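Ticket 104: Label printer skips every other label after paper change
Product: Pumola desktop label printer, used with Jililus stock software
Opened by: Milagros Betancur
Handled by: Sólveig Lauritsen
Status: Solved

Milagros Betancur wrote:

Hi! First of all, I love this little printer. I run a seed swap out of Sedgwick and we go through a roll of 300 labels in a good weekend, and until now it has never given me any trouble. In May I switched to a bigger roll (1000 labels, same width, slightly shorter label) and now it prints one, feeds a blank, prints one, feeds a blank. The print itself is lovely and sharp. The tomato names have never looked better! But half the roll is going in the bin.

What I've tried so far:

Turned it off and on.
Took the roll out and put it back in.
Swapped the USB cable for the one from my scanner.
Reinstalled Jililus. Same thing, and it forgot my templates, so I had to type in all the bean varieties again (I found two spelling mistakes, so that was worth it).

The self test page comes out fine, by the way. No blanks at all during the self test.

Sólveig Lauritsen wrote:

Hi Milagros, thanks for such a clear report, and a seed swap sounds wonderful. The self test is a great clue. It doesn't use the page size from your computer, so if that runs clean, the motor and the rollers are very likely fine and we can look at the settings.

Could you check two things for me?

1. In Jililus, open Print Setup and read me the label height and the gap.
2. On the computer itself, open the printer's preferences and read me the same two numbers there. 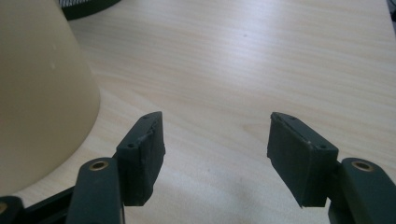 Milagros Betancur wrote:

Okay, so Jililus says height 38 mm, gap 3 mm. That matches the box the new roll came in. The printer preferences say height 40 mm, gap 3 mm, and that's the old roll! I had no idea there were two places. I changed the second one to 38 and pressed Apply, then printed five labels for the runner beans.

Result: print, print, blank, print, print. So it's better! Three cheers, but we're not there yet.

Sólveig Lauritsen wrote:

Oh, that's a really good step forward. What you have left sounds like the gap sensor still working from the old roll. It learned where the gaps were on the 40 mm labels and it needs to learn again.

Please do this with the new roll loaded:

Turn the printer off.
Hold down the feed button and turn it on again, keeping the button held.
Let go when the light blinks twice. It will feed a few labels by itself, and blank ones are normal at this point.
When it stops, tap feed once. It should move forward exactly one label and stop with the gap at the tear bar.

If it stops halfway down a label, open the lid and look at the small sensor on the left. Paper dust loves to settle there. A dry cotton swab is plenty.

Milagros Betancur wrote:

Did it! The first time I let go after one blink (impatient) and nothing happened. The second time it whirred away and fed four labels, then stopped. Tapped feed and it stopped a bit past the gap, so I had a look at the sensor and wow, there was a little gray blanket on it. Cleaned it, ran the blinking thing again, tapped feed, and it landed right on the gap.

Then I printed the whole squash list, both pages of it. Not one blank. I am so pleased!

One more question while I have you. I still have half a roll of the 40 mm ones. Can I go back and forth?

Sólveig Lauritsen wrote:

Fantastic news! And yes, you can. Save a second preset in the printer preferences (there's a Save As next to the size), pick the matching template in Jililus, and run the sensor routine each time you change rolls. It takes less than a minute once you're used to it.

I've added the two-places-for-label-size point to our Elum help page, under paper changes, so thank you for that. Your ticket will be closed now, but a reply will open it again.

Milagros Betancur wrote:

Saved both presets, called them Short and Tall. Thanks so much, Sólveig!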